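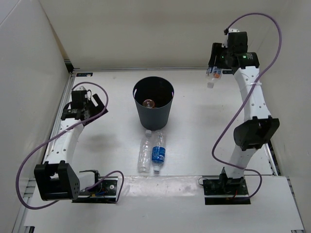
Third week of the no-trash-pickup experiment at our place and I'm typing this fast before work so bear with me. Short version, we got rid of the kitchen trash can. The big one with the pedal. My sister thinks we've lost it. Idea was simple, if there's no giant can then you notice what you throw out, and wow do you notice. What I want now is one small bin, dark gray, round, plain, like the one sitting behind the two water bottles up top. No lid. No pedal. Lids are how things get forgotten.

So. Background. We moved to Hulme in the spring and the pickup there is every other Saturday, not weekly like before. Two adults, one kid, one dog who sheds like its his job. By day 14 the old can was a horror. Opened it in August once and had to leave the room.

Rogério Arruda from down the street (hi Rogério) has been doing the small bin thing for years. He weighs his. Has a notebook. I am not going to weigh mine but I did start a list on the fridge of everything that went out, just for one week, and it was mostly packaging. Snack wrappers. Those stupid plastic windows on envelopes. Bread bags. Teh little trays that mushrooms come in.
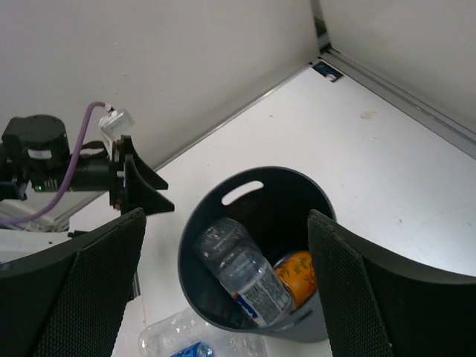 Mushrooms we now buy loose. That one was easy. Bread bags get reused till they split. Envelopes, I went paperless with the bank and the electric, took one evening and a lot of password resets. Skodent was the worst of them, locked me out twice, the reset email came at 2 in the morning.

Wrappers I have no answer for. Kid likes the bars. I tried making bars. They were gravel.

Food scraps go in a bucket with a lid out back, then to the compost drop off by the Preltlow garden. They take everything except meat and citrus. Smells fine if you layer it with shredded paper. Smells not fine if you forget the paper. Ask me how I know. 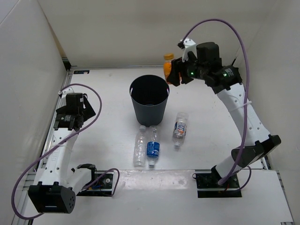

Doesn't it get gross with no lid?
Less than the old one did. Nothing wet goes in it, so it's just dry junk, and we empty it before it can turn into anything.

Money stuff, quick. I didn't buy any of the fancy gear. There's a Cillance countertop composter everybody on the neighborhood board raves about and it costs 92 bucks on sale and I nearly did it. Closed the tab. The bucket was free. Also a box of 1,000 compostable liners, no thank you, where would I even put them.

Recycling has gone up, I should say that. Bottles mostly. So some of this is just moving stuff from one pile to another and I know it. Working on the bottles next, got a filter pitcher, the kid says the water tastes like fridge.

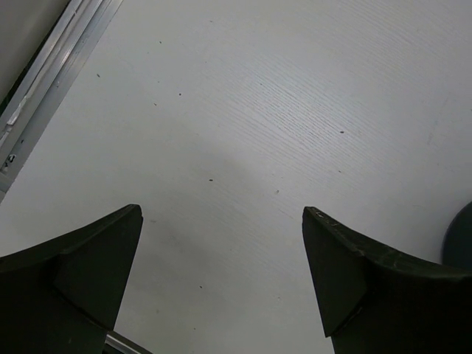
What do you do when people come over?
Put out a paper grocery bag for the night and sort it after. Last party it was half full, mostly napkins and chip bags.

Ok running late. Fridge list photo later if I can find wehre the dog put it. If anyone has a bar recipe that doesn't break teeth, comments are open.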